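From: Marion Niven
To: household-list
Subject: Re: [household] Keeping the sink corner clear

Intan Hidayat wrote:

> We switched to the Cosgrove method in January and I can't recommend it
> enough. Every item near the sink gets a "home" and a label, and at
> 9 p.m. you put everything back. Guadalupe and I got our counter down
> to 3 things. The Ondby trays are worth the money, and there is a
> bigger set with 22 pieces if you have a long counter.

Intan, I'm glad it works for you two, but I have my doubts. I read the Cosgrove booklet twice and it has 23 steps. By step 21 you are labeling the shelf where the labels live. Who keeps that up past the first month?

My other problem is the trays. A tray on a counter takes up counter. I borrowed one from Itzel Zavala and all it did was collect jar lids and a dead pen, and then I had to wash the tray. The soap pump can stand by the faucet without a tray under it. It's soap. I know where it is.

What I will grant you is the part about the floor. Empty water jugs and flattened boxes do pile up along a wall if you let them, and I let them. Uriel Contreras says he takes his out every time he leaves the house, one jug per trip. That costs nothing and has no booklet, so I'm more inclined to believe in it.

As for spray bottles, the booklet wants them in a closed cabinet. Mine went in a closed cabinet for two weeks and I stopped wiping the sink. I put the bottle back out on the corner and I wipe it again. Maybe that's just me, but I'd like to hear from anyone who hides theirs and still cleans.

Has anybody on the list kept up one of these systems for a full year, with no new purchases? I don't count Cikby bins, which are the same trays with higher sides.
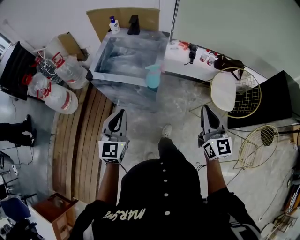 The stools are a separate question. If they don't slide all the way under the counter they end up wherever someone last sat, and then they hold bags. I have never seen a method that deals with that, Cosgrove included.

Marion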